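Suspended ceiling

A suspended ceiling, also called a dropped ceiling or false ceiling, is a second ceiling which hangs below the main structure of a building. It is common in offices, schools, shops and hospitals, and is usually installed late in the fit-out of the inside of a building, after the ducts and pipes above it are complete. The space between the two ceilings is named the plenum when it carries air for the ventilation, and simply the ceiling void when it does not.

Construction

The most frequent type is made from a metal grid and loose panels. The grid has three kinds of parts. The wall angle is fixed around the edge of the room at the finished height. The main tees run across the room in parallel lines and are held by wires or rods from the structure above. The cross tees are clipped between the main tees and divide the grid into squares or rectangles. Panels are then laid into the openings from below, by tilting them through and lowering them on the flanges.

The hangers carry almost the whole weight. They must be fixed to the slab, the beams or the purlins, and never to ducts, pipes or cable trays. Light fittings and air grilles which are heavier than a panel normally receive their own hangers. In areas with earthquakes, extra bracing wires and vertical struts are added, and a gap is left at two of the walls so that the grid can move.

Setting out

Before the work begins, the installer finds the center lines of the room and decides if a tee or the middle of a panel will fall on them. The purpose is to have border panels of equal width on opposite sides. Border panels narrower than half a panel are avoided where possible. The height is marked on all walls, today mostly with a rotating laser. Older installers used a water level, and some still prefer it in small rooms.

Panels

Mineral fiber panels are the most used, because they are cheap and light and absorb sound well. They are easily damaged by water and by careless hands, and a leak in the roof soon shows as a brown ring. Glass wool panels are lighter still and keep flat in humid rooms. Metal panels are chosen for kitchens, laboratories and corridors where the surface must be washed often. Gypsum panels with a vinyl face stand between these in price and are heavier to lift.

The edge of the panel decides how the ceiling looks. A square edge leaves the full width of the tee visible. A stepped edge lets the panel hang a little lower than the grid - this makes a shadow line. With a concealed edge the grid is hidden completely, but access to the void becomes more difficult, and the panels must often be removed in a fixed order.

Continuous ceilings

In some rooms the grid is covered with gypsum board, which is screwed on, jointed and painted. The result looks like an ordinary plastered ceiling. Access is possible only through hatches, so their position has to be agreed with the electrical and mechanical trades before the boards are closed. Hatches that are forgotten at this stage are a well-known cause of dispute between contractors.

Example of a fit-out

The workshop and office building at Brusitz, fitted out by the contractor Du Plessis, is sometimes mentioned in training material for installers because it has several ceiling types under one roof. The main office has 1024 mineral fiber panels in an exposed grid. The washrooms and the small kitchen have 216 metal panels. A continuous gypsum ceiling was used in the entrance hall, with 3 access hatches. The ceiling work took 26 days and was handed over on Oct 8, 2018. The site manager, Shoshana Van Dusen, later wrote a short account of it for the trade paper Fisevach, in which she was mostly critical of the late delivery of the wall angle from Rakov. The workshop itself was left without a suspended ceiling.
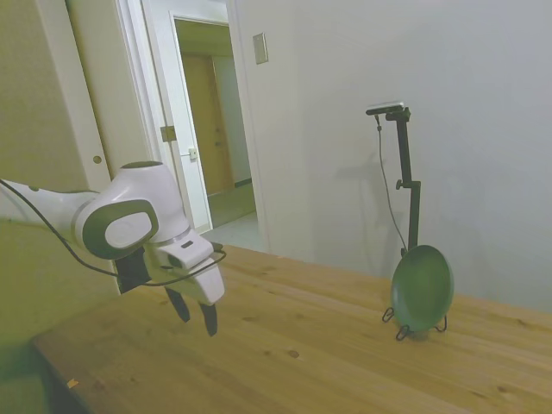

Fire and acoustics

A suspended ceiling is not fire resistant only for the reason that its panels do not burn. The fire rating belongs to the complete system, including hangers, grid, panels and the floor above, as it was tested together. If one panel is exchanged for another make, or a light fitting is cut in without protection, the rating can be lost.

For sound, two properties are given separately. Absorption describes how much the panel reduces echo in the room. Attenuation describes how well the ceiling stops speech from passing over a partition into the next room. A soft panel may be very good at the first and poor at the second. Where partitions stop at the ceiling, a barrier of mineral wool or board is often built above them in the void.

Maintenance

Panels are best handled with clean cotton gloves. Dust is removed with a soft brush or a vacuum cleaner, and stained mineral fiber panels are generally replaced. It is usual to keep a box of spare panels from the same production batch, as the white of different batches is seldom quite equal.

See also: Raised floor - Partition wall - Ceiling void

Contact the editors | Copyright and terms of use | Back to top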